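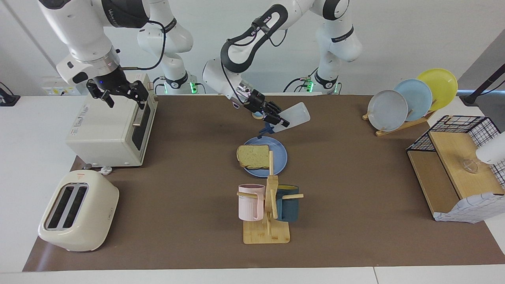 Baert Breakfast Corner Set, cream
Toaster oven, two-slot toaster, mug tree, plate and worktop mat
Stock code 3655

We don't normally like sets. A set is usually one thing you want and four things the supplier would like to be rid of, and when Baert first offered us this one we said no. We have since changed our minds about parts of it. The whole lot is on the shelf at Avgate, and you can buy the pieces separately if you ask at the counter, whatever it says on the carton.

What follows is our own view after using the set in the staff kitchen at the Drornside shop. Baert's leaflet is in the box if you'd prefer theirs.

The toaster oven

A cream box with a dark glass door and a silver handle along it. It looks well on a worktop, and a good deal of the money has gone on that. The leaflet says it "replaces your main oven for everyday cooking". It doesn't. It will warm a couple of croissants, do cheese on toast properly, reheat a slice of quiche without turning the pastry to flannel, and bake a potato if you have nowhere to be. Anything bigger than a small gratin dish won't go in, so take your favourite dish to the shop and try it before you pay. We don't mind, and we'd sooner you did it with us than at home with the packaging already in the recycling.

Our main complaint is the dark door. It hides the splashes nicely and it also hides your food. With the kitchen light on we could not tell pale gold from brown, and we ended up opening the door to look, which lets the heat out. Use a timer and learn your own settings. We found the back of the tray browned sooner than the front, so turn things halfway.

The handle stays comfortable if you hold it by the middle. The glass and the top do not, and you need to leave clear space over and behind the oven when it is on. Don't stand the bread on it. Don't push it hard up against the wall either, even though every kitchen brochure shows one exactly like that.

The toaster

A plain pop-up in cream, rounded at the edges, with two slots. This is the part of the set we would buy on its own. It toasts bread. The second round comes out darker than the first at the same setting, as it does on nearly every toaster we have sold, so turn it down a notch if you are feeding a queue.

The slots take ordinary sliced bread and a modest hand-cut slice. Half a bagel goes in with some persuasion and comes out with more. Baert calls the slots "extra wide", and we have taken that phrase off our shelf card.

Do you need a toaster and a toaster oven? For most people, no. If you mainly eat toast, the pop-up is quicker, and it takes up less of the worktop. If you mainly eat things on toast, have the oven and put up with the wait. Both together make sense in a busy house where someone wants plain toast while someone else is doing something with cheese. In a one-person flat they are a lot of cream metalwork for a single slice of bread.

One point on colour. Cream is not a standard. These two are sold as a match for each other, and Baert make no promise that they will match the kettle you already own. Bring the kettle in, or bring its lid.

The mug tree

Wooden, with a flat square base, an upright post and pegs out to the sides. Baert buys these in from Pruvach, who also sell them to us direct, and on its own the tree is £26. That's a fair bit for a post with pegs in it. We have sold cheaper ones and had them back, generally with a loose peg, and we haven't had one of these back yet. Make of that what you like. We have only stocked it since March.

The base is the bit to think about. Square and flat is good, but a mug tree is only as steady as the way you load it. Hang one big mug on a top peg with nothing opposite and you will see it lean. Put the heavy ones low and balance them across the post. Wide-handled mugs hang best. Small espresso cups slide down towards the post and knock against their neighbours, and some hand-thrown mugs have handles too tight to go over the pegs at all.

Wipe it with a damp cloth and dry it. It is not for the dishwasher and it is not for standing in a puddle by the sink.

The plate

Round and blue. It is a plate. We have nothing against it, and toast looks cheerful on it, but one plate in a breakfast set for a household is an odd number to have settled on. We asked Baert whether more could be had in the same blue and were told that they could be ordered "subject to availability". We ordered, and we are still subject to it.

Don't put the plate in the toaster oven. The leaflet is vague on the point and we would take the vagueness as a no.

The mat

Brown, and big enough to cover most of a small table, so measure before you get attached to the idea. It is there to catch crumbs and save the surface from scratches when you shift things about, and for that it's useful. You gather it up and shake it out of the back door. Toast crumbs hardly show against the brown, and depending on your character that is either the best thing about it or a reason to shake it out more often than you think you need to.

What it is not is a heat mat. The leaflet says "protects your worktop", and one customer very reasonably took this to include protection from a hot baking tray. Use a trivet. Check the oven's own instructions about what it may stand on, too, and follow those over anything printed on the carton.

Setting it out

We tried it several ways. The one that lasted was both appliances at the same end of the mat, near the socket, with the plate in the middle where there's room to butter and the mug tree at the front within reach of the kettle. Keep the leads to the side or the back. Neither lead is generous. If your nearest socket is at the far end of the worktop you will be tempted by an extension, and for a heating appliance you should resist that and move the oven instead.

We'd also say don't run both at full tilt from one adaptor. Each wants its own wall socket. If you only have one free, use them in turn, and perhaps ask yourself again whether you need the pair.

Cleaning

Toaster: unplug it, let it go cold, empty the crumbs. No forks, and no turning it upside down and thumping it over the sink, which half our customers admit to.

Oven: the tray is easy. The corners behind it are not, and melted cheese gets in there and stays. A sheet of foil on the tray helps, provided it lies flat and touches nothing else inside.

Outside: the cream finish shows fingerprints less than steel does and tea splashes a good deal more. Soft cloth, a drop of washing-up liquid, nothing gritty.

Guarantee

2 years on the toaster oven and the toaster, through Baert. Keep your receipt, as they do ask. The mug tree, plate and mat are covered only by your usual rights as a customer, and you should bring those back to us at the counter.

Should you buy it?

If you are starting a kitchen from nothing and you like cream, the set costs less than the pieces bought one by one and you will use most of it. If you already own a toaster that works, don't. Buy the mug tree if you want a mug tree. The oven on its own is worth a look if your main oven is slow or you mostly cook for one — bring the dish.

Ask for 3655 for the full set or 631 for the oven alone. We keep one of each out of its box at Avgate so that you can open the door, push the lever down and complain about the lead before you've spent anything.

Comments

I have the toaster and agree about the second round coming out dark. I thought mine was faulty. Bagels are hopeless in it, I've gone back to the grill.

Bit harsh on the oven? We've cooked in ours nearly every night since the big one packed up. Fish fingers, pies, roast veg in small batches. You do have to turn the tray, I'll give you that, and I wish there was a light inside.

Does the mug tree come apart? It would have to live in a caravan cupboard for half the year.

Reply from the shop: No, the post is fixed. Measure the cupboard, or come in and measure the tree.

Bought the lot as a wedding present on your advice in the shop and then read this page. They like the plate best.

Any news on more of the blue plates? Asked in the Drornside branch and got a shrug.

Reply from the shop: Still a shrug, sorry. Leave your number at the counter and we'll ring if they come.

My cream kettle does not match. You did warn me.

Contact us | © Avgate Kitchen and Home, Drornside | Back to top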